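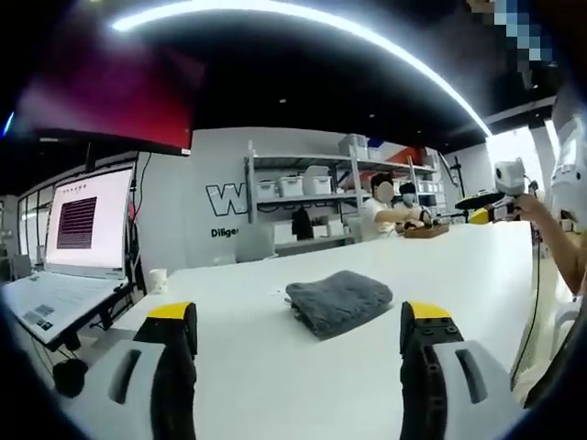

# Towel folding build: progress report to the Brutdale Makers' Fund

2024-03-17

It has been a really good quarter and I'm pleased to be writing this one. When we applied, the plan was to build a pair of hand-held grippers in the Godside workshop, use them to record people folding household laundry, and then see whether a small arm could learn to do the same. The first part is done, the second is well under way, and the third has started earlier than I dared put in the application.

## Where we've got to

Both grippers are built and in regular use. Each one has two fingers driven by a trigger, with ridged black pads and yellow tips. The tips were the last thing to be settled. Our first set was black like the pads, and on dark cloth it was very hard to tell in the recordings where the finger ended and the towel began. The yellow ones show up beautifully against everything we've tried (the charcoal bath towels were the worst offenders, so I was delighted to see the difference).

The pads went through several versions. Smooth rubber gripped well but picked up two layers when we only wanted one. The ridged pad with small holes lets a single edge slide in and holds it without bunching. I'd like to say we worked this out on paper, but we cut a lot of pads and tried them on a lot of towels, and that was great fun.

We have 800 recorded folds saved and checked. The target in the application was 900 by the end of June, so we should pass it comfortably, even allowing for the ones we throw away. A fold gets thrown away if a hand blocks the view for too long, if the trigger reading drops out, or if the person stops halfway to chat. There is a fair bit of chatting.

## How a session runs

We record on Sunday afternoons at the long white table, with a laptop open at one end so that we can check each recording before starting the next. Sessions used to be a free-for-all. Now everyone folds the same towel the same way 12 times, then swaps to a different cloth. It sounds dull, but people get quite competitive about the corners, and the recordings are much more even for it.

New members can be shown the whole thing in one go. The trigger is light enough for smaller hands after we changed the spring, and the handle no longer digs into the palm. Those two complaints came up every single week before Christmas and I haven't heard either since January.

## The arm

The arm is a second-hand Koutsoukos bench model, bought with the equipment part of your grant. It came without its mounting plate, so we made one, and then made another when the holes didn't line up. It now carries a copy of the gripper fingers, with the same pads and the same yellow tips.

So far it can take hold of the near edge of a flat hand towel and bring it across to the far edge. We ran that 100 times over a fortnight. It's good on hand towels and poor on bath towels, where the weight of the cloth pulls the edge out of the pads during the swing across. It hasn't tried a second fold on anything yet. I was grinning like a fool the first time it laid an edge down straight, and I still stop to watch when I pass the bench.

## What has gone wrong

- **Cables.** The lead from the gripper hangs down beside the table and gets caught on knees and chair backs. We lost most of one session to a broken connector. A longer, softer cable is on order.
- **Shiny table.** The white top is lovely to work on, but under the ceiling lights it throws glare on the tracking. A matt cover helped, then it slid about with the towel. We're trying a heavier one.
- **Disk space.** The recordings are larger than I estimated. We filled the first drive in February and have moved the older sessions to a Dimevico storage box lent to us by the electronics group.
- **Fitted sheets.** We tried one. I'd rather not talk about it.

## Money

Spending is inside the budget. The arm cost a little less than planned and the printing material a little more, mainly on account of all those pads. I'd like your agreement to move what was left over from the arm to storage, so that we can buy our own drives and give the box back. The receipts are in the shared folder with the last two quarters' worth.

## Next

Between now and the end of June we want to:

1. finish the remaining recordings, with more thick cloth among them
2. fit a wider pad to the arm and repeat the bath towel runs
3. get to a second fold on hand towels
4. write up the gripper drawings and parts list so that other workshops can build a pair

The drawings are closest to ready. The finger and pad files are tidy, and the handle still has some odd leftover holes from the old spring that need filling in before anyone else sees it.

You asked last time whether you could come and have a go. Yes, please do! Any Sunday from two o'clock is fine, there's parking behind the Godside building, and we'll put a gripper in your hand as soon as you're through the door.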